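Las farmacias rurales de Vedden podrán entregar tratamientos crónicos para dos meses

Las farmacias de los municipios con menos de 2.000 habitantes de la comarca de Vedden podrán entregar de una sola vez la medicación de dos meses a los pacientes con tratamientos crónicos estables. La medida entrará en vigor en diciembre y se mantendrá durante todo el invierno, según ha informado la administración sanitaria comarcal.

Hasta ahora, la mayoría de las recetas electrónicas de larga duración obligaba a pasar por el mostrador cada mes. En los pueblos del valle alto, donde el autobús circula dos veces al día y deja de hacerlo cuando hay nieve en el puerto, ese calendario generaba retrasos en la retirada de los medicamentos y, en algunos casos, interrupciones del tratamiento.

El cambio afecta a 9 farmacias. Entre ellas figuran la de Drisstead, que atiende a una población de 1.518 habitantes, y la de Stodudard, con 1.315. Las dos son las únicas de sus respectivos municipios y dan servicio también a varias aldeas sin botica ni consultorio.

Para acogerse al nuevo sistema, el paciente deberá llevar al menos seis meses con la misma pauta y contar con el visto bueno de su médico de cabecera, que lo marcará en la receta electrónica. No hará falta presentar ninguna solicitud en papel. En el caso de las personas que viven en residencias, el trámite lo hará el propio centro.

Quedan fuera los antibióticos, los medicamentos que necesitan visado, los estupefacientes y los tratamientos que exigen análisis periódicos para ajustar la dosis. Tampoco se incluyen los productos que deben conservarse en frío, salvo que la farmacia compruebe que el paciente puede guardarlos en condiciones adecuadas en su domicilio. Los artículos que no requieren receta, como los aerosoles de venta libre, seguirán vendiéndose igual que hasta ahora.

La aportación económica del paciente no varía. Quien retire dos meses pagará la suma de las dos mensualidades, y los topes mensuales de los pensionistas se aplicarán por separado a cada una de ellas. La administración ha precisado que el programa informático hará ese cálculo de forma automática y que el desglose aparecerá en el recibo.

Los farmacéuticos de la zona llevaban dos inviernos pidiendo una solución de este tipo. En el escrito que presentaron la pasada primavera señalaban que buena parte de sus clientes son personas mayores que dependen de un familiar o de un vecino con coche para llegar a la farmacia, y que las citas para renovar la medicación se concentraban en los primeros días de cada mes. También advertían de que el consultorio de Stodudard solo abre por las mañanas, hasta las 13.30, lo que complica resolver en el día cualquier incidencia con una receta.

El almacén de distribución Carretero, que abastece a la mayor parte de las boticas de la comarca, adelantará parte de los pedidos a las últimas semanas de noviembre. La empresa prevé un aumento de la demanda en los primeros días de aplicación y una bajada posterior, cuando los pacientes tengan cubierto el segundo mes. El reparto diario se mantiene, con salida a las seis de la mañana, y en los días de nevada se hará un único viaje a mediodía si la carretera está abierta.

Uno de los puntos que más se ha debatido durante la preparación de la medida es el control de las existencias. Algunas farmacias disponen de muy poco espacio y habían expresado su temor a tener que inmovilizar más género del habitual. El texto definitivo les permite entregar el segundo mes en una fecha posterior, dentro de un plazo de diez días, cuando no dispongan de envases suficientes. En ese caso podrán llevarlo al domicilio del paciente sin coste para este.

La administración recomienda a quienes se acojan al sistema que guarden los envases en su caja original, con el prospecto, en un lugar seco y fuera del alcance de los niños, y que no empiecen una caja nueva hasta terminar la anterior. Los envases vacíos y los medicamentos caducados deben depositarse en los puntos de recogida de las propias farmacias.

Si el médico modifica el tratamiento antes de que se agoten los dos meses, el paciente tendrá que devolver los envases sin abrir. Estos no podrán volver a ponerse a la venta y se destinarán a su destrucción, por lo que no habrá reembolso. Para limitar el desperdicio, los centros de salud intentarán que las revisiones programadas coincidan con el final de cada periodo.

El ayuntamiento de Drisstead ha acogido bien el anuncio, aunque insiste en que no sustituye a la reapertura del consultorio por las tardes, suprimida hace tres años. El consistorio ha pedido además que se refuerce el transporte a demanda en los meses de más frío. Desde la comarca responden que esa petición se estudiará con el presupuesto del próximo ejercicio.

Los vecinos que tengan dudas pueden consultar en su farmacia habitual o en el teléfono de atención del centro de salud de Vedden, que atiende de ocho de la mañana a tres de la tarde. Los carteles informativos se colocarán en los consultorios y en los tablones municipales antes de que termine noviembre.

La aplicación de la medida se revisará en primavera. La administración comparará entonces las retiradas de medicación con las del invierno anterior y decidirá si la entrega bimestral se extiende al resto del año y a los municipios de mayor tamaño, donde por el momento seguirá vigente la retirada mensual.

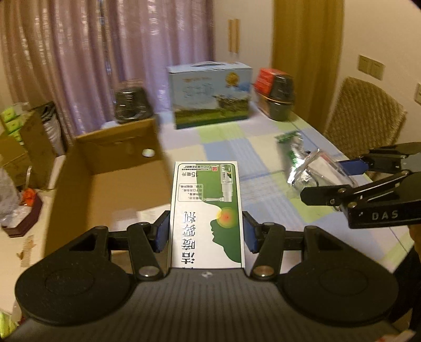
Caja de un medicamento, en blanco y verde, con un envase pulverizador impreso.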